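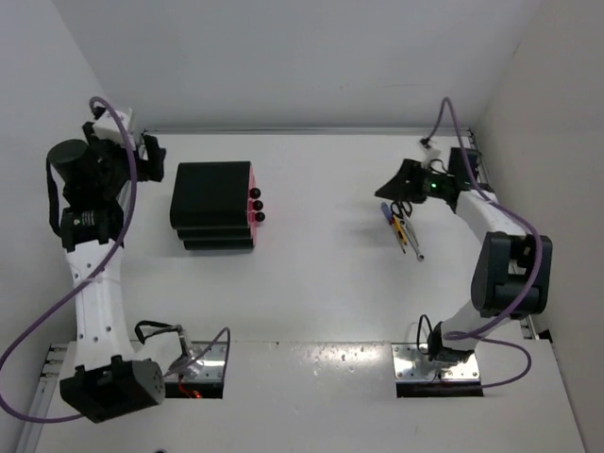

9월, 수요일
글쓴이: 오월
읽는 시간 6분
분류: 일상 기록 > 정리와 살림

여섯 시 반에 눈이 떠졌다. 비가 오고 있었다. 창문을 조금 열어 두고 잤더니 창틀에 물이 고여서 수건으로 닦았다. 커피를 내리고 어제 남은 빵을 구워 먹었다. 버터가 떨어졌다. 장 볼 것에 적어 두었다.

서랍 정리를 사흘째 하고 있다. 첫날은 부엌, 어제는 현관 신발장 위의 서랍, 오늘은 책상이다. 책상이 제일 오래 걸릴 줄 알고 마지막으로 미뤄 두었다. 이사는 다음 달이지만 짐을 그대로 상자에 넣으면 새집에서 또 그대로 꺼내게 된다. 지난번 이사 때 그랬고, 그때 테이프로 봉한 상자 하나는 아직도 침대 밑에 있다.

첫 칸에는 펜이 들어 있었다. 신문지를 깔고 앉아서 한 자루씩 그어 보았다. 안 나오는 것은 버리고 나오는 것은 컵에 꽂았다. 80퍼센트 할인할 때 오키크에서 산 형광펜은 색이 다 바랬는데 이상하게 분홍만 멀쩡했다. 풀은 뚜껑이 붙어서 열리지 않았다. 자가 여러 개 나왔는데 내가 산 기억이 있는 것은 하나뿐이다. 26센티미터에서 부러진 긴 자도 있었다. 부러진 걸 왜 넣어 두었는지 모르겠다. 버렸다.

둘째 칸은 종이다. 영수증, 보증서, 이미 없는 전기 주전자의 설명서, 치과 예약 카드. 영수증은 거의 글씨가 날아가서 읽을 수가 없었다. 보증서는 기간이 남은 것만 봉투에 넣었다. 부캐넌 거리에 살 때 받은 가스 요금 고지서도 한 묶음 나왔다. 주소를 보니 그 집 계단 냄새가 생각났다. 겨울에 난방을 아끼느라 외투를 입고 일하던 집이다. 고지서는 잘게 찢어서 버렸다. 찢는 데 시간이 꽤 걸렸고 손가락이 아팠다.

편지는 따로 모았다. 지니 니븐이 키스타노에서 보낸 엽서가 제일 많다. 지니는 글씨가 커서 엽서 한 장에 몇 줄밖에 못 쓴다. 날씨가 좋다, 생선이 비싸다, 무릎은 나아졌다, 대체로 이런 내용이다. 다시 읽어 보니 답장을 안 한 것이 두 장 있었다. 한 장은 내년에 방을 하나 비워 둘 테니 오라는 말이었다. 그 내년이 벌써 지났다. 오늘 저녁에 답장을 쓰기로 하고 책상 위에 올려놓았다.

열한 시쯤 카를레인에게서 전화가 왔다. 이사 날 차를 빌릴 수 있는지 알아봐 준다고 했었는데 오빠 차는 안 된다고 했다. 대신 퍼거스 셈플에게 물어보라고 번호를 알려 주었다. 나는 퍼거스를 한 번밖에 만난 적이 없어서 좀 망설였다. 카를레인은 괜찮다고, 자기가 미리 말해 두겠다고 했다. 통화하는 동안 셋째 칸을 열어서 바닥에 쏟아 놓았다. 그게 실수였다. 전화를 끊고 보니 단추와 동전과 클립이 다 섞여서 카펫 위에 흩어져 있었다.

단추는 유리병에 넣었다. 외할머니가 쓰시던 방식이다. 외할머니 댁에는 반짇고리 말고도 단추 병이 따로 있었고, 겨울 방학에 가면 그걸 쏟아서 색깔대로 늘어놓고 놀았다. 할머니는 옷을 버릴 때 꼭 단추부터 떼셨다. 옷감은 걸레로 쓰고 단추는 병에 들어갔다. 병은 이모가 가져간 것으로 알고 있다. 언제 한번 물어봐야겠다고 생각한 지가 몇 년 되었다. 동전은 쓸 수 있는 것과 없는 것으로 나누었다. 쓸 수 있는 것으로 버터는 살 수 있겠다.

점심은 오메티에서 먹었다. 비가 잦아들어서 우산 없이 걸어갔다. 콩 수프와 빵을 시켰다. 자리가 거의 차서 문 옆에 앉았는데 사람이 드나들 때마다 바람이 들어왔다. 옆자리에 시린이 있어서 같이 먹었다. 시린도 올봄에 이사를 했다. 책을 제일 먼저 싼 것이 잘못이었다고 했다. 책 상자가 현관을 막아서 나중에 옷장이 나가지를 못했다고 한다. 책은 맨 나중에 싸고 작은 상자에 나눠 담으라는 말을 들었다. 잊을까 봐 냅킨에 적어 왔다. 시린은 서랍장 하나를 넘겨주겠다고도 했는데 새집에 놓을 데가 있는지 재 보고 대답하기로 했다. 창 아래 벽이 비어 있기는 한데 폭이 70센티미터밖에 안 된다.

돌아오는 길에 장을 봤다. 버터, 달걀, 양파, 쓰레기봉투. 쓰레기봉투가 생각보다 빨리 없어진다. 휴지를 깜빡해서 다시 갔다 왔다. 두 번째로 갈 때는 비가 또 왔다.

오후에는 졸려서 잠깐 누웠다가 한 시간을 잤다. 일어나서 넷째 칸을 했다. 충전기와 전선이 든 칸이다. 어디에 쓰는지 모르는 선이 많았다. 맞는 기계를 찾은 것에는 종이테이프를 감고 이름을 썼다. 나머지는 봉투에 넣어서 문 옆에 두었다. 이번 주 안에 연락이 올 만한 기계가 없으면 수거함에 넣을 것이다. 옛날 전화기도 하나 나왔다. 켜 보려고 선을 꽂아 두었는데 저녁이 될 때까지 화면이 검은색이었다. 안에 사진이 있을 텐데 무슨 사진인지는 기억나지 않는다.

서랍 안쪽을 닦다 보니 왼쪽 레일의 나사가 헐거웠다. 드라이버로 조였는데 헛돌았다. 나사 구멍에 이쑤시개를 부러뜨려 넣고 다시 조이니까 잡혔다. 예전에 아달베르토 브리투 씨가 부엌 찬장을 고쳐 주면서 하던 것을 본 적이 있다. 아래층에 살던 분이다. 그분도 이사를 간 지 오래되었다. 고맙다고 귤을 한 봉지 드렸는데 다음 날 귤껍질을 말려서 차를 만들었다고 반을 다시 가져오셨다.

여섯 시에 퍼거스에게 문자를 보냈다. 쓰고 지우고 하다가 짧게 보냈다. 답은 금방 왔다. 토요일만 아니면 된다고 했다. 이삿짐을 내려 줄 사람도 필요하냐고 물어서 그렇다고 했다. 기름값과 점심은 내가 내기로 했다.

저녁은 양파를 볶아서 달걀을 넣고 밥과 먹었다. 설거지를 하고 지니에게 답장을 썼다. 늦어서 미안하다고 쓰고, 이사 간다고 쓰고, 새 주소를 적었다. 그러고 나니 더 쓸 말이 없어서 날씨를 썼다. 우표가 있는 줄 알았는데 첫 칸에도 둘째 칸에도 없었다. 오늘 정리하면서 어디에 넣은 것이 분명한데 찾지 못했다. 보증서 봉투도 열어 보았지만 거기에도 없었다. 내일 우체국에 가서 사야 한다.

남은 것은 맨 아래 칸이다. 제일 깊고, 사진과 공책이 들어 있다. 열어만 보고 닫았다. 공책 하나를 꺼내면 읽게 되고 읽으면 밤이 된다. 내일 우체국에 다녀와서 할 생각이다. 새집 창 아래 벽도 다시 재야 하니 줄자를 가방에 넣어 두었다.

열 시 반. 비는 그쳤고 카펫에서 단추를 하나 더 주웠다.

태그: 이사 준비, 서랍 정리, 일기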